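Fikstead Releases Bin-Picking Kit for Small Mixed Items

RANDVILLE - April - Fikstead today announced the general release of the Indbridge picking kit, a package of gripper mounting hardware, control software and bin fixtures for robot cells that handle small items of mixed shape. The kit is meant for shops and labs that already own an industrial arm and want to add random bin picking without replacing their controller.

Indbridge ships in 2 versions. The Bench version is sized for a single bin on a tabletop and can be set up with hand clamps. The Floor version uses a bolted stand and accepts a feed conveyor. Both run the same software, and a program written on one can be moved to the other after a new calibration.

The software takes input from a fixed camera beside or above the bin and returns a ranked list of grasp points. It does not need a CAD model of each part. For every grasp the planner checks finger clearance against the bin walls, the floor and neighboring items, then sends the approach path to the robot controller. Grasps near a wall or in a corner are scored separately, as these account for most of the failed picks in tip-down approaches.

Changes in this release:

Wall avoidance now accepts sloped bin sides. Earlier builds treated every wall as vertical and gave up usable space along the edges.

Transparent items are handled by a second detection pass. The pass adds time to each cycle and can be switched off in the job settings.

Long items such as brushes and hand tools can be given a preferred grip zone. The default is the middle third of the length.

Cable slack is included in the wrist rotation limit. The operator enters a maximum turn in degrees and the planner drops any grasp that goes past it.

Failed picks are logged with the camera image, the chosen grasp and the finger position at closing. Logs are kept on the cell computer and can be exported as plain files.

Fikstead ran its release test on the Bench version with a test set of 344 items, including toys, household goods and molded plastic parts. Items were placed in the bin in small groups with no set order or spacing. The company will publish the full item list, the grasp logs and the failure notes with the user manual. Cycle times are not quoted in this release, as they depend on the arm, the payload and the speed limit set by the site's own risk assessment.
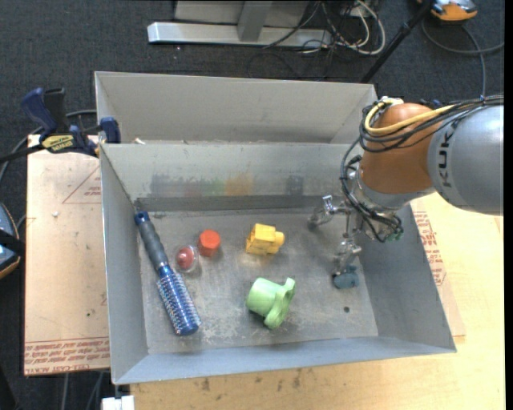
Does the Indbridge kit require a flat, empty bin floor?

Scuffed or marked floors are acceptable, provided the bin itself does not move between calibration and use. The setup routine records the bare bin once, and the planner compares later images with that record. If the bin is shifted or swapped, the routine has to be run again.

The kit contains the finger mounting plate, a calibration target, 2 bin clamps, a camera bracket and a license for one cell. The robot, gripper, camera and cell computer are not included. A list of supported controllers is supplied with each quotation, and customers with a controller not on the list can ask for an interface check before ordering.

Installation takes roughly two working shifts for a cell that already has guarding in place. Training is done on the customer's own equipment and covers calibration, job setup and log review. Remote support is included for the first year - on-site visits are charged separately.

Orders are open now through Fikstead and its distributor Yusof. The part number for the Bench version is IB-609. The Floor version is built to order, and its part number is assigned at quotation. Owners of the earlier software can update at no charge but will need to repeat the camera calibration before running saved jobs.

Press and sales contact: Fikstead, Indbridge product desk, Randville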